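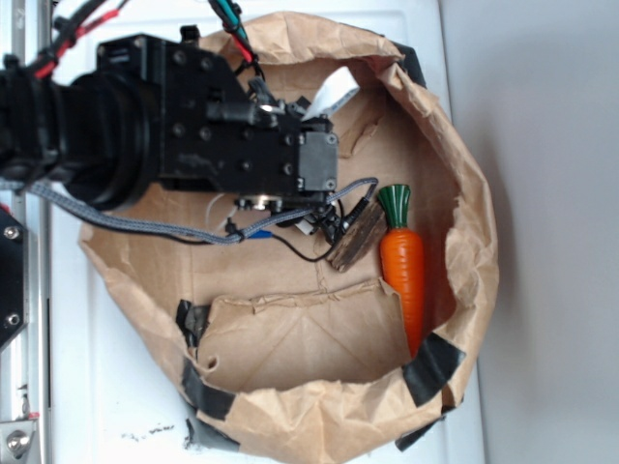
Esen opens its second paper bag mill in Cantero

CANTERO, August. The packaging company Esen has started production in its new mill in Cantero, in the former Plullar spinning works by the canal. The building dates from 1841 and stood without a tenant for many years. Esen will make folded bags and wrapping sheets there for bakeries, book stores and small grocery shops.

The new mill gives work to 70 people. Almost half of them live in Cantero or in the villages of the valley. Esen keeps its first mill in Dedside, where the company was founded and where the office for sales and customer service will stay.

"We looked at many places, and some of them were cheaper," said Nermina Kelmendi, managing director of Esen. "But in Cantero we found a building with good light, a strong floor and a rail line near the gate. We also found people who know what shift work means. I am very glad that we can now say we are open."

The work on the old building was led by the architect Mathis Rolland. The brick walls and the iron columns on the ground floor were kept. The roof is new, and the windows on the north side were made again after the old drawings, which the town archive kindly lent to the project.

"The columns stand close together, so the paper machines had to be placed with much care," said Rolland. "We changed the plan 3 times before everybody was satisfied, also the fire department."

Customers who already order from Dedside do not need to change anything. Their orders will be sent from the mill which is nearer to them, and the prices in the current list stay valid. The smallest order for bags with a printed name is now 20 cartons for both mills.

Neighbors and local schools are invited to visit the mill in August, from 10 a.m. to 4 p.m. on the open day. The date will be put up at the town hall and at the mill gate. Visitors are asked to wear closed shoes. Parking is possible in the yard behind the old dye house, with entrance from the canal side.

Press contact: Esen, press office, Dedside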